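Clearing the Table: Notes for a Short Talk on Family Meals and Small Kitchens

Posted in December by the author of the talk

Start with the kitchen in Clakow. Rented apartment, one window, one counter. The table was the only other flat surface, so it held mail, keys, homework and a sewing machine. Dinner happened on the couch.

Say this slowly: the table is 90 centimeters long. People always picture something bigger.

First point. Storage is not the problem in most small kitchens. I kept a list of what landed on the table for one month. Most of it already had a place in another room. Pause here and ask the room what is on their table right now. Take two or three answers, then move on.

Second point. Set out the dishes before you start cooking. When a bowl is already on the table, people stop putting mail there. It takes less than a minute and you can do it while the water heats.

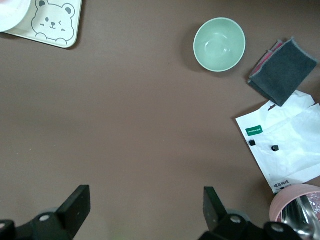
Silell Home and Household Club

A tray helps if you have small children. Everything goes out in one trip and comes back in one trip. Ours has a bear on it, but a plain one does the same job.

Third point, money. We spent 655 on a fold-down shelf and used it for a season. It is now in the basement. The hooks by the door cost 70 and did more. Do not read out the full receipt, it loses people.

Mention the Sjögren bench if there is time. It has a lift-up seat and holds table linen and candles. Skip it if the earlier talk ran over.

Last point. Pick one meal. We picked breakfast because everyone was home for it. Dinner followed later and is still uneven.

Handout is on the chair by the exit. Questions after the coffee break.

Recent talks
Reading a Gas Bill
Flava: Cooking With What Is in the Cupboard
Mending Sheets by Hand
What We Kept From the Year 2000 Move

Comments

tealandtoast: We did the hooks and they filled up in a week. Any tips for that?

marrowfat: Is the handout going online? I had to leave before the break.

northstairs: Breakfast would never work at our place, but we might try Sunday lunch.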